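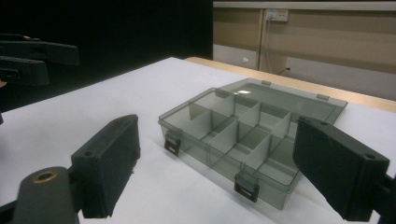 Bumutville Bead and Button Swap: Your Questions

When is the next one?
10th February, doors at 10. The one after that is in April, once the hall floor has been redone.

What does it cost?
Three dollars at the door. A table is $40, and yes, that is per table, including for couples who plan to share one and argue.

What can I bring?
Beads, buttons, buckles, clasps, and thread still on its spool. Last year Feven Wolde brought 2,396 shirt buttons, all white, and went home with most of them. Learn from Feven.

Do my things have to be sorted?
By size or by color, please. "By vibe" has been tried.

How do trades work?
However the two of you agree. If you can't agree, Narayanan Pillai has a kitchen scale and will trade you weight for weight. His ruling is final and usually unpopular.

Can I sell instead of swap?
After 2 p.m. Before that, put your wallet away.

I dropped a tray. What now?
Stand still and say so loudly. Everyone will come and help, and a few will even give back what they find.

Are kids welcome?
Yes, if they're past the age of eating buttons. You know your child better than we do.

Is there parking?
Behind the hall, off Dundent Street. The spaces out front belong to the dentist, who tows.

Who do I ask about a table?
Kirsten Ouellet, at the hall desk. Tables go in the order people pay.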